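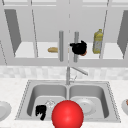
Samarakoon wrote under last month's post that moving dish return to an arm doesn't remove any work from the pot wash, it only moves the work to a desk and gives it to someone on a different pay scale. Comments on that post are closed now, so I'll answer at this length.

Partly right. I have worked on the kitchen side of the Liltonura rollout at the Skumness site since October, and the desk is real. Before the arm is allowed to touch a plate on shift, each task variant is run in the simulated sink. At present the library holds 2866 variants. A variant is a layout of objects plus a target: this item, from this side of the sink, to that place. Someone has to decide which layouts are worth running, and the people who know are the ones who have stood at the sink.

So the first change in the job was that dishwashing staff started writing layouts. They get 3 hours a week for it, rostered and paid at the normal rate. I argued for a higher rate and lost. The form they fill in is short: which basin, what is in it, what is on the shelf, what is likely to be in the way. The form has a free text box at the end and that box is where the useful material is. 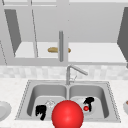 The free text box was also where we learned that our early layouts were too tidy. Whoever built them had put one object in each basin and left the counter bare. A sink at the end of lunch service has plates with food still on them, glasses nobody has spotted, and a bowl parked on the edge by a server in a hurry. Glass matters most here. Clear glass against a steel floor is hard for the vision model and hard for a tired person, and the staff had been cut often enough to have opinions on it. Those opinions became a rule: if the model's confidence on a basin drops below 70 percent, the arm stops and a light comes on at the station.

The stop light is the second change, and it is less popular. Under the old arrangement the pace was set by the racks. Now it is set by the racks and the light. A person scraping pans has to break off, look, clear the item by hand, press resume and go back. In the first full week we logged 19 stops on one evening shift. Each is short, but it cuts into whatever the person was doing, and the log doesn't record that part.

What we changed after that week:

1. The resume button moved from the wall to the end of the counter, within reach of the scraping position.

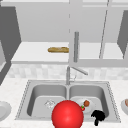

2. Stops are batched where it is safe. If the other basin is still workable, the arm carries on there and the light stays amber.

3. Food left on plates is treated as part of the plate. Earlier the planner tried to pick it up as a separate item, which added a stop nearly every time.

4. The shift lead can turn the arm off for the rest of the shift without giving a reason. Jukia, who supply the controller, wanted a reason code. We left the field optional.

Item 4 has had the most effect on how people talk about the system. In the month before it, the arm was discussed as something management had put there. Once it could be switched off at will, it was mostly left on, and the complaints got more specific: the wrist is slow on bowls, the amber is too close to the red under the ceiling lights.

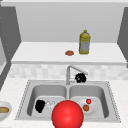
Hours have not been cut at Skumness. They have been moved, and I would not claim that the move is neutral. The early shift lost its quiet half hour, which used to be spent emptying the sinks from the night before and talking. The arm does a good share of that now, so the shift starts at full speed. Two people asked to change to evenings as a result. The layout writing goes mostly to those who are comfortable typing in English, and that is a smaller group than the team. We are trying a version of the form with drawings.

On pay, Samarakoon's point stands. Writing layouts is test design, and test design is paid as such in the office upstairs. I have put it in the budget request again. The next batch of layouts covers shelf items, bottles first, then bread.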